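Surfaces and Colour: notes for week four
Reading time: 4 minutes

These are the notes to go with the evening course on materials for the home, and I've written them up more or less the way I talk, so forgive the wandering. Tonight is speckle. I love speckle! Flecked worktops, terrazzo floors, that whole family of surfaces with bits in, and how you go about choosing one when the sample in your hand is smaller than a slice of toast.

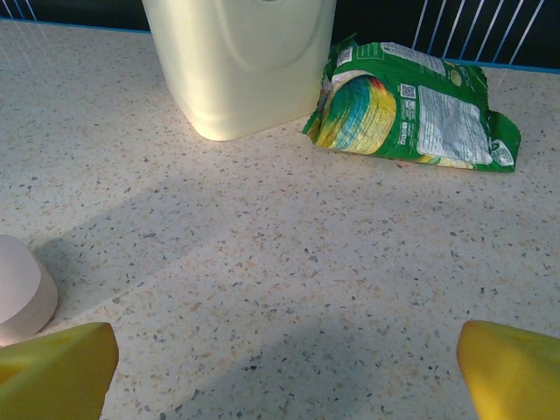
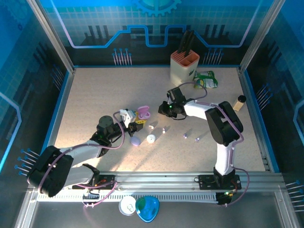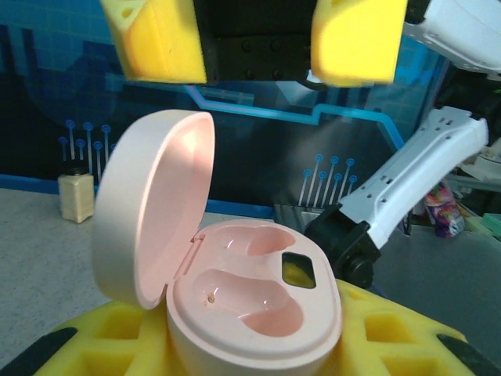 Speckled top in the first two, plain pink case in the third.

Right, terrazzo. The old method goes back centuries in and near Venice, where workers took the offcuts of marble left over from grander jobs, pressed them into a bed of lime or clay and rubbed the lot down until it was flat. It was a thrifty floor, made of leftovers, and I think that's still why it feels friendly. Later on cement took over as the thing holding the chips together, and later still resin, which lets you pour a much thinner layer and gives you far more say over the background colour.

Three words you'll need. The chips are the aggregate. The stuff they sit in is the binder, or sometimes the matrix (same thing, don't panic). And the grind is the stage where the top is taken off to show the chips cut through. Before grinding, a terrazzo floor looks like a badly made path. I once stood in the hall of a small library in Wudlow looking at exactly that and thought they'd been robbed. I went back in October and it was gorgeous, cream with grey and a brown like strong tea.

Now the part people get wrong at the shop, and I include myself. A speckled surface has two colours, the one you see close up and the one you see from the door. Up close your eye picks out each fleck. Step back and they all blend together, so a cream with a lot of black in it goes greyish, and a white with tan flecks turns warm. Painters have known this for ages, and printers live by it. When I chose my own kitchen top I looked at the sample on my knee, under a lamp, on the sofa, and then spent a year wondering why the room felt like a dentist's.

So please prop samples up and walk away from them. Go 4 metres if your room allows it, screw your eyes up a bit and write down the first colour word that comes into your head. Then come back and write down the second. If the two words argue with each other, look at another sample.

Size of fleck matters too. Fine flecks act almost like a plain colour and they're kind to crumbs (very kind, I went a whole weekend once). Big chips want space. On a narrow shelf you may only get half of one, and it ends up looking like a stain. The Pan range in the sample box has chips up to 40 mm across, and I'd happily have it on a floor, but I wouldn't put it round a basin. The Unetti samples are much finer and sit at the other end of the box. Do handle them, they're there to be handled, only put them back in the right slots.

A word on edges. With a solid resin or cement slab the speckle carries on down the side when you cut it, so the edge can be left bare and polished. With a printed or laminated sheet it stops at the surface, and you have to decide what to do with the side. You can match it, or you can go for a contrast and be cheerful about it. I used to be a matcher. These days I rather like a contrasting strip, as long as the same colour turns up somewhere else in the room, even if it's just a mug.

Cleaning, quickly, as I always get asked. Marble chips don't like acid, so no vinegar and no lemon on real terrazzo, whatever your aunt swears by. Cement binders are thirsty and need sealing. Resin ones shrug off most spills but they scorch – use a trivet. Quartz chips are tougher than marble ones all round.

For next time, find one speckled surface you walk past often. A station floor, a bus stop bench, the loo at work, anything. Draw a square of 50 mm on paper and fill it with the flecks in their right sizes, using no more than four colours plus the background. Don't fuss over it. Then write a few lines on what colour it seems from across the room. Over 16 of last year's drawings are pinned up by the sink if you want to see how loose you can be.

If you can get hold of the Clenia paint cards, bring those along too. We'll be mixing background creams, and they're harder than they look. My first attempt came out the colour of custard and I painted a stool with it anyway.

Course handout, 25 September 2018. Please don't copy without asking. Questions to the course office. Back to top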